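Help > Footwear and textiles > Small makers

Leather vs cork for lining handwoven sandals? And do I need to wash the cloth first

Asked by Marlpit_Jo in March
246 views, 3 answers

Hi all, sorry if this is in the wrong bit. I make sandals and a few closed mules, very small scale, me and my sister-in-law in her back bedroom. Uppers are handwoven cotton which we buy from a weaving group through an importer called Vlachou. Lovely stuff, stripes mostly, indigo and a rusty red. We pay by the length and it comes in narrow widths so there's a lot of piecing.

Problem is the red. Had two customers come back saying it's marked their feet. One had them on holiday so sweat plus sea water I suppose. The other just wore them round town. Both nice about it, I refunded one and swapped the other. But I've got a stall booked for the summer fair and 90 pairs to get through before then, so can't have that happening all season.
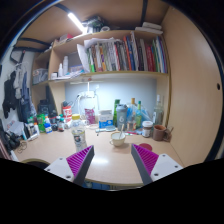 Up to now I've been lining with a thin cotton drill, glued and then stitched round the edge. Cheap and easy to get but I think the dye just goes straight through it. So I'm looking at either pigskin lining or cork cloth. Cork would be nice becuase then I can sell them as leather free, which people do ask for. But a woman at the last market told me cork cracks at the bend after one season. True?

Questions then –

1. pigskin or cork for the lining, on a sandal that gets proper wear
2. should I be washing the cloth before cutting, and if so will it shrink so much I lose a pair out of every length
3. do I have to tell people about the dye on the label. The weavers use a mix of plant dye and bought powder dye, I don't know the proportions and the importer was a bit vague

Budget is tight. I'm selling at 105 a pair and there's not a lot left over once the soles are paid for. Soles are the Kollden ones, ready moulded, if that makes a difference to the glue.

Thanks in advance, will read everything but might be slow replying, cutting all week.

Answer 1
from tallboy_repairs

Pigskin. Cork is fine for bags.

Answer 2 (marked as helpful by the asker)
from Pacita Agbayani

I did woven uppers for years, mostly slippers and a flat strappy thing, so some of this will carry over and some won't.

Wash it. Wash it before anything else. Handwoven cotton nearly always has size or starch left in from the weaving and until that's gone you don't know what the cloth is going to do. Cool water, bit of mild soap, keep changing the water. The red will pour out the first time, don't panic. I'd go on until a white rag pressed on the wet cloth comes away clean. If you get to six or seven rinses and it's still bleeding then that colour isn't fixed properly and I wouldn't put it next to skin whatever you line it with. Keep it for the outside of a heel or make purses.

Do the indigo separately. Indigo rubs off dry as well, which is a different problem. A rinse helps a bit but it will always rub a little. Most people who buy indigo know this but put it on the tag anyway.

Shrinkage – yes you'll lose some. Cut yourself a test square, draw round it on paper, wash, dry flat, lay it back on the drawing. Do one for each batch, not one for all time, as the weavers don't all beat the cloth the same. Mine lost more in length than width. Once you know the figure, order to suit. You'd be losing it anyway, only on the customer's foot in the rain.

Lining. I went from cotton to pigskin and stopped getting complaints. It's thin, it breathes, it takes glue well and goes round a curve without a fight. Buy undyed or veg tanned natural if you can, as some of the coloured linings bleed too and then you're back where you started. The cork I tried was a fabric-backed one and it did crease at the toe bend, then flake along the crease. To be fair that was a cheap one. Might be better ones now. If you really want leather free I'd use cork on the footbed, where it's lying flat, and a microfibre lining under the straps. Not as nice a story on a tag but it lasts.

Whichever you choose, don't flood it with glue. Too much and it comes up through the weave and you get a shiny patch you'll never shift. Thin coat both sides, wait till it's tacky, press. I used Drornum contact cement, the slow one, but any flexible shoe cement should do. No idea about Kollden soles, never used them. Try one on scrap and leave it a couple of days then pull.

Iron a light interfacing to the back of the cloth before cutting as well, if you don't already. Stops the edges fraying while you piece the strips and it's one more layer between dye and foot.

On labels I'm not the one to ask. I always wrote "hand dyed, may mark when wet" and sold just as many. I'd push the importer a bit harder about the powder dye though. You've a right to know what it is if it's going on people's feet, and the weavers will know even if he doesn't.

Answer 3
from hob_and_last

Agree with most of the above but want to stick up for cork. Been using the Lindisus cork cloth on footbeds for two summers, no cracking. Straps I can't speak for. It does need rubbing down with a damp cloth before glueing or it lifts at the edges.

Also for the label question, look at your trading standards pages. In the UK shoes need the materials shown for the upper, the lining and sock, and the outer sole, so if you swap lining you'll have to change your stickers. Dye is seperate and I'm not sure on that, ring them, mine were quite helpful.

And try vinegar in the rinse for the red?

Comment on Answer 3
from Pacita Agbayani

Vinegar won't fix cotton dye, it's a wool and silk thing. Won't hurt it much either but save it for your chips. There are proper fixing agents for cotton, sold by most dye suppliers, do that after the last rinse and test a scrap first as it can shift the colour.

Comment on Answer 2
from Marlpit_Jo

Thank you, this is brilliant. Washed a test bit of the red last night, five rinses and still pink. Indigo was much better. Going to order fixer and a pigskin sample and get hold of Vlachou about the powder. Footbeds in cork maybe, will see what it costs. What weight interfacing did you use? The one I've got is very stiff, meant for bags I think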